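In defence of the packet inside the packet

There is a drawer in my kitchen in Kernside that holds nothing but plastic bags. They came with bread, with loose carrots, with the spare screws for a shelf. I used to be ashamed of it. I now think it is one of the more sensible things in the house, and I would like to argue for it.

The usual advice on dry food is to decant. You buy matching jars, you tip everything in, you write a label and you throw the packet away. Whole shops are built on this idea. There is one on the high street here, Kolmont, which sells a set of seven jars for £52, and I know two households that own it. The shelves look very good. I have stood in front of them with a spoon in my hand and had no idea which jar was the cornflour.

My objection is to losing the label. A food packet tells you what the stuff is, what is in it, how long it keeps and how to cook it. All of that goes in the bin when you decant, and what you get back is one word in marker pen. "Lentils" is no help when the red ones take half the time of the green ones. If you have somebody with an allergy coming to supper, one word is worse than no help.

The second objection is to the tipping itself. Some foods pour and some don't. Rice pours. Sugar pours if the kitchen is dry. But flat things, such as noodles, wafers, lasagne and sheets of seaweed, were packed flat for good reason, and standing them up in a jar gives you a jar of bits. I did this with a packet of rice paper once and ate the results as a sort of porridge.

So I do the dull thing. The packet stays as it is, with its label on, and goes whole into a clear bag with room to spare. The bag gets folded under and laid flat on the shelf. If the packet splits, the bag catches what falls out. If I want to know what it is, I look.

People tell me this is ugly, and I can't say they are wrong. Clear plastic wrinkles and catches the light, and crumbs gather in the corners where everyone can see them. A jar hides its mess at the bottom. But I would sooner see the crumbs. They tell me the packet has been knocked about and the food wants using soon, and they brush out over the sink in a moment.

The stronger complaint is about waste, and it deserves a proper answer. A bag round a bag is more plastic, and if I were buying bags for the purpose I would lose the argument. I'm not. Every one of them has come into the house already, round something else, and would have gone out again the same week. I rinse them, hang them on the tap and put them back in the drawer. A decent one lasts three years. The jars had to be made, boxed and driven here – and plenty of them end up on the table at the Merkwood jumble sale with the old labels half scraped off.

Seaweed is the food that settled it for me. It is thin, it breaks, and it goes limp if it is left open to the air. The makers print what you need on the paper and I want to keep every word of it.
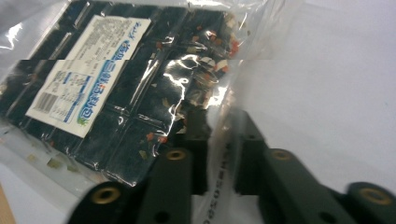 Dark seaweed sheets in a clear bag, labels and barcode still with them.

Nobody would put that on the cover of a catalogue. The margins of the bag are creased and there are pale crumbs down in one corner. To me it is a well-stored packet all the same, and it takes up less of the shelf than any jar wide enough to hold it.

I do keep two jars, for tea and for salt, as I reach for both every day and know what they look like. Everything else stays in the wrapping it came in. The drawer of bags is the one below the cutlery, and it only sticks a little.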